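Cuaderno de taller - equipo Bistevon
2020-08-24

Entrada larga, aviso. Llevo desde la mañana con la pinza de mano y quiero dejarlo escrito antes de que se me mezclen las cosas.

Lo primero: ¡la versión nueva de las puntas agarra! Veníamos arrastrando desde abril el problema del vaso que se escurre al girar la muñeca, y con las almohadillas de malla ha dejado de pasar en casi todas las pruebas. De los 23 agarres de la tanda de hoy solo fallaron 4, y tres de esos fueron con el mismo objeto (el bote de champú, que es más ancho que la apertura cómoda y además tiene los laterales curvos). El cuarto fue culpa mía, cerré antes de llegar.

Repaso de lo que cambié respecto a la última entrada:

Malla negra con textura en la cara interior de las dos puntas, pegada con cinta de doble cara. Probé antes con cianoacrilato y queda rígida en los bordes, así que volví a la cinta. Cortar la pieza dos milímetros más corta que la punta, si no se levanta al rozar la mesa.

Muelle de retorno más blando. El anterior cansaba el índice después de media hora y se notaba en los datos: los cierres del final de sesión eran más lentos y con dos tirones. Ahora el gatillo va suave y se puede grabar un buen rato sin sacudir la mano.

Soporte del marcador, reimpreso con un relleno más denso. El viejo vibraba. Era un temblor mínimo, pero el detector lo veía y nosotros nos pasamos una semana entera echándole la culpa al código. Lección aprendida: antes de tocar el filtro, apretar los tornillos.

Para los que entraron en el proyecto este mes, un resumen de cómo va la parte de demostraciones: hacemos la tarea a mano con la pinza, grabamos, el marcador nos sirve de referencia y de ahí sacamos la trayectoria que luego intenta repetir el brazo. El reto de Garkcombe pide recoger objetos de cocina y dejarlos en su sitio, con posiciones que no se conocen de antemano. O sea, que cuanto más variadas sean las demostraciones, mejor nos va a ir. Cambiad de altura, de lado, de velocidad. Una demostración un poco torpe pero distinta me vale más que diez calcadas.

Tarde. Rutina de arranque antes de cada grabación: pinza en alto, cerrar y abrir un par de veces, barrido lento por la sala y después a la mesa. El barrido ayuda muchísimo al seguimiento (ladrillo, sillas, mesas, tubos en el techo, hay textura por todas partes) y cuando nos lo saltamos la trayectoria arranca con un salto feo.

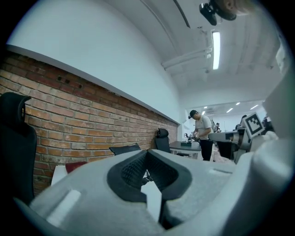
Pinza con las puntas de malla y el marcador en su soporte, sala de trabajo.

Con el barrido hecho con calma, las trayectorias de la tarde salen limpias. Comparé dos grabaciones de la misma tarea, una con rutina y otra sin ella, y la diferencia se ve a simple vista en la gráfica: en la segunda, la altura de la mesa se va desplazando y al final parece que el vaso flota. Dejo las dos en la carpeta compartida con el nombre de la tarea y la palabra "deriva", echadles un ojo porque son muy didácticas.

Otra cosa que me tiene contentísima. Ya hemos pasado de las 1.780 demostraciones guardadas si sumamos todo lo del curso, y después de limpiar (fuera las que no tienen cierre, fuera las que pierden el marcador) el script nuevo solo descartó 182. En abril tirábamos muchísimas más. Parte del mérito es del hardware y parte es que ya tenemos mano, se nota una barbaridad quién ha practicado.

Entrenamiento: lancé la red pequeña con el conjunto limpio antes de comer. La curva de validación baja bien al principio y luego se aplana demasiado pronto para mi gusto. Mi sospecha es que las tareas de apilar están poco representadas y el modelo se especializa en coger y dejar. No lo he comprobado todavía. La alternativa es que el recorte de imagen se esté comiendo las puntas cuando la pinza se abre del todo, y eso sí sería grave, porque el modelo no vería el contacto. Hay que mirar lote por lote, con paciencia y café.

Prueba en el brazo con el modelo anterior, por no estar parados. Tarea: coger la taza y ponerla sobre el plato. La coge muy bien, da gusto verlo, se acerca despacio y corrige solo en el último tramo. Al soltar lo hace demasiado alto y la taza cae de golpe. Es el mismo defecto que ya apuntamos con los vasos. Creo que viene de nosotros: en las demostraciones tenemos la costumbre de abrir un pelín antes de apoyar, y el brazo ha aprendido nuestra manía. ¡Es casi bonito! Pero hay que corregirlo, así que desde la próxima sesión se apoya, se espera un instante y se abre.

Sobre la calibración: rehice la de la apertura con las puntas nuevas. La malla añade grosor y el cero antiguo ya no vale. Si alguien usa el fichero viejo, el modelo creerá que la pinza está siempre un poco abierta. He renombrado el antiguo para que no se cargue por accidente. El procedimiento sigue siendo el mismo, cerrar a tope sin apretar, guardar, abrir a tope, guardar. Repetid si la segunda lectura no coincide con la primera.

Compatibilidad con Klinhom: el programa de etiquetado ya lee nuestros ficheros sin convertirlos, por fin. Queda un fallo con los nombres que llevan tilde o eñe, se los come. De momento nombramos sin tildes y listo. He mandado el aviso con un par de ficheros para que lo reproduzcan.

Los de Hinivbridge preguntan si pueden usar nuestro diseño de la pinza para su asignatura. Por mí encantada, pero antes me gustaría subir la versión nueva del soporte y unas instrucciones de montaje decentes. Las que hay ahora las escribí yo de madrugada y se saltan el paso del muelle, que es justo el que todo el mundo monta al revés (la patilla larga va hacia el gatillo, no hacia la carcasa).

Cosas que no me gustaron hoy:

El ventilador del ordenador de entrenamiento hace un ruido nuevo, como de roce. Limpiar los filtros.

La cinta de la malla empieza a ceder en la punta derecha, por la esquina de abajo. Llevaba toda la tanda encima, así que tampoco es un desastre, pero hay que ver cuánto dura con uso seguido. Si no llega a una semana busco otra cosa. ¿Silicona? Alguien comentó goma de pala de ping-pong y me parece una idea estupenda, tengo una pala vieja en casa.

Seguimos guardando vídeos con nombres como "prueba_buena_final2". Por favor.

Pendiente para la próxima sesión:

- Grabar apilado, vasos y cuencos, empezando desde los dos lados de la mesa.
- Revisar el recorte de imagen con la pinza abierta del todo.
- Imprimir dos soportes de repuesto, mismo relleno que el de hoy.
- Probar goma de pala en una sola punta y comparar con la malla.
- Pasar las instrucciones de montaje a limpio, con fotos del muelle.
- Volver a probar el bote de champú con el agarre por el tapón.

Nota suelta, para no olvidarla: cuando se graba con la persiana medio bajada el marcador se pierde al acercarse a la ventana. Subida del todo o bajada del todo, las dos funcionan. A medias no.

Dejo el modelo entrenando esta noche con el conjunto limpio y la semilla de siempre. El registro está en la carpeta del día y el punto de control se guarda solo cada hora.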